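3.2 Disposition of stored drives

The second part of the survey concerned what small offices do with storage media when a desktop computer is retired. Respondents in Clakurgate and Tavimitz were asked the same set of questions, and 664 usable returns were received by the cutoff of July 26, 2019. Returns that named no retired machine were dropped before coding.

We separate three outcomes. A drive is "retained" if it stays on the premises, whether or not it is still inside its case. It is "passed on" if it leaves with the machine and no record of erasure is kept. It is "cleared" if a written record shows that the contents were overwritten or the drive destroyed before it left. The categories follow Bach's earlier scheme, except that Bach counted drives of unknown status as passed on, while we code them as missing. This choice lowers the passed-on share and should be kept in mind when the two sets of results are compared.

Retention was the most common outcome in both towns. The reasons given were seldom technical. Many respondents wrote that they had meant to deal with the machine later, and several had moved it between storage rooms more than once. Offices with a written retention schedule for paper files did not, in general, extend that schedule to disks. One accounting firm, Snorradóttir, destroyed its client folders after 6 years but still held every desktop it had bought over the same period.

Cost was tested as a competing explanation. Offices that had been quoted a price for certified erasure were compared with offices that had never asked. The difference in retention between the two groups was small and did not survive the control for office size. Distance to a drop-off site had a clearer effect, though only in Tavimitz, where the nearest site closed in August of the year before the survey.

The physical layout of the machine also matters, since most respondents handled whole computers and had never removed a drive themselves. Figure 4 shows the inside of a desktop case with a 3.5-inch hard disk drive seated in its bay.

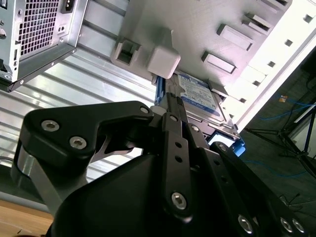
Figure 4. Hard disk drive in the drive bay of an open desktop case.

Among offices that kept a written record, the form of the record varied widely. Some noted a serial number and a date. Others noted only that the machine had been "wiped" — a term that respondents used for anything from deleting a user account to a full overwrite. We accepted the word as evidence of clearing only where the method was also stated. The Vikico checklist, used by a minority of offices in Clakurgate, asks for the method on its first page, and records based on it were rarely excluded on this ground.

A follow-up form was sent 90 days after the first return to offices in the retained group. Its results are reported in Section 3.3, together with the coding of late replies.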